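4.2 Open-Day Demonstration

The second part of the study took place during the open day at the Lurnville site on November 27, 2020. Visitors could watch the arm work in simulation on a large screen and, if they wished, drive it themselves for a short session. Grímur Kárason ran the desk and Unnur Egilsson kept the session log. The simulated workspace was built in Kvaran and used the same tabletop and tiled floor as the training runs described in Section 3. No changes were made to the controller for the public sessions. 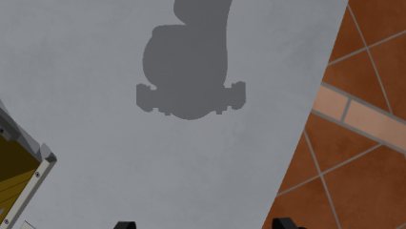 Figure 4. Simulated workspace, wrist view, with the gripper's shadow on the tabletop.

Each visitor was given 100 seconds of control after a short spoken introduction. The log holds nearly 700 grasp attempts, including those by staff. Visitors tended to lower the arm in small steps and stop well before contact — a habit we had also seen in the August pilot. Several said that they judged height by the shadow and paid little attention to the depth readout. Egilsson noted these remarks by hand, and they were coded later by 2 readers.

Sessions were stopped twice when the Brusent display link dropped. The attempts under way at those times were removed from the log. We did not collect age or prior experience, so the results in Table 3 are given for visitors as one group, with staff attempts listed separately.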